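Vandwood – Rapport d'avancement intermédiaire
Lot 2 : constitution et rangement du fonds d'objets de table
Destinataire : Llinos Wynne, suivi des subventions, Babalola
Période couverte : de mai à août

1. Objet du rapport

Le présent document rend compte de l'état du lot 2 à la fin du mois d'août. Il porte sur l'inventaire des objets courants (fruits factices, emballages, bouteilles, flacons, vaisselle légère), sur leur conditionnement et sur l'aménagement des postes de rangement du site de Merkalbridge. Les lots 1 et 3 font l'objet de rapports distincts.

2. Rappel du périmètre

La convention prévoit un fonds d'objets documentés, stables dans le temps et faciles à remplacer. Chaque objet reçoit une fiche indiquant sa famille, sa masse, ses dimensions hors tout, son état et son emplacement. Les denrées périssables sont exclues du fonds ; les fruits et légumes y figurent uniquement sous forme de reproductions. Les emballages sont conservés vides ou lestés, la fiche précisant lequel des deux cas s'applique.

3. État de l'inventaire

À la clôture de la période, 1547 fiches sont saisies dans la base Virngate. Sur ce total, 277 restent à compléter, le plus souvent pour la masse, la balance de précision ayant été immobilisée pour étalonnage pendant une partie du mois de juin. Le rattrapage a commencé et se poursuivra en septembre.

Les objets sont répartis en 11 familles. Deux familles initialement séparées, « boîtes plates » et « étuis », ont été fusionnées à la demande de l'équipe de saisie : la limite entre les deux dépendait trop de l'opérateur et produisait des doublons. La fusion a été appliquée rétroactivement à l'ensemble des fiches. Les anciens codes restent consultables dans le champ historique.

4. Postes de rangement

Les plateaux à décor de marbre blanc ont été retenus pour les postes de tri. Les veines brun-gris gênent peu le repérage des objets opaques. Les parois grises, unies, sont conservées sur trois côtés.

Les fruits factices sont regroupés dans un panier ajouré en plastique blanc translucide, posé dans l'angle arrière gauche du plateau. Ce modèle remplace les bacs pleins de la première livraison, dont le fond retenait la poussière et qui masquaient leur contenu. Le rebord large facilite la prise à deux mains. Les grappes de raisin posent une difficulté de rangement : leur forme souple occupe les vides entre les pièces rondes et recouvre les plus petites, ce qui allonge le contrôle de fin de séance. Les grappes sombres sont en outre difficiles à distinguer l'une de l'autre lorsqu'elles se touchent.

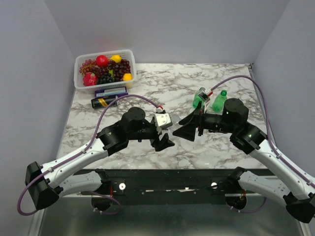
Le passage à un second panier, réservé aux grappes, a été étudié. Il réduirait le temps de contrôle mais occuperait une surface que le plan de travail offre difficilement dès lors que des boîtes et des bouteilles y sont présentes. La solution est donc reportée au réaménagement des étagères. Dans l'intervalle, la consigne est de déposer les grappes en dernier et de sortir les petites pièces avant tout comptage.

Pour les contenants cylindriques, la position couchée est admise pendant le tri. Elle est proscrite en stockage – deux chutes depuis l'étagère haute ont été enregistrées en juillet, sans dommage autre qu'un couvercle fendu. Des cales en mousse ont été commandées.

Les bouteilles en plastique vert translucide sont à conserver bouchées. Un lot de bouchons de rechange a été constitué après plusieurs pertes. Les petits objets transparents et incolores demeurent le point faible du dispositif : leur contour se confond avec le décor du plateau et ils sont régulièrement oubliés lors de la remise en place. Deux mesures sont à l'essai, à savoir une pastille de couleur sous la base et un compartiment dédié à fond noir. La pastille est moins coûteuse mais modifie l'aspect de l'objet, qui doit alors être noté sur la fiche.

5. Écarts par rapport au calendrier

La livraison des étagères, prévue en juin, est intervenue avec cinq semaines de retard. Le fournisseur a invoqué une rupture sur les montants de grande hauteur. Une partie des caisses est restée en transit dans le couloir du rez-de-chaussée et l'étiquetage des emplacements n'a débuté qu'à la fin de juillet. Ce retard n'affecte pas la date de remise du lot, la marge prévue étant suffisante, mais il décale le contrôle croisé des fiches.

6. Budget

Les dépenses de petit équipement restent inférieures à la prévision. Le solde provient principalement de l'abandon des bacs pleins. Il est proposé de l'affecter à l'achat de cales, de compartiments à fond noir et d'étiquettes résistantes au frottement, les étiquettes papier s'étant décollées sur les surfaces courbes. Cette réaffectation ne modifie pas le montant total de la subvention ; elle requiert néanmoins l'accord écrit de Babalola au titre de la convention.

7. Travaux de la période suivante

– Compléter les fiches sans masse et clore la saisie des reproductions de fruits.
– Achever l'étiquetage des étagères, rangées basses comprises.
– Choisir entre pastille et compartiment pour les objets transparents.
– Effectuer le contrôle croisé sur un échantillon de chaque famille.
– Rédiger la procédure de remplacement des pièces usées.

Le point de suivi avec Mme Wynne est maintenu le vendredi matin. La demande de réaffectation lui sera transmise séparément, accompagnée des devis.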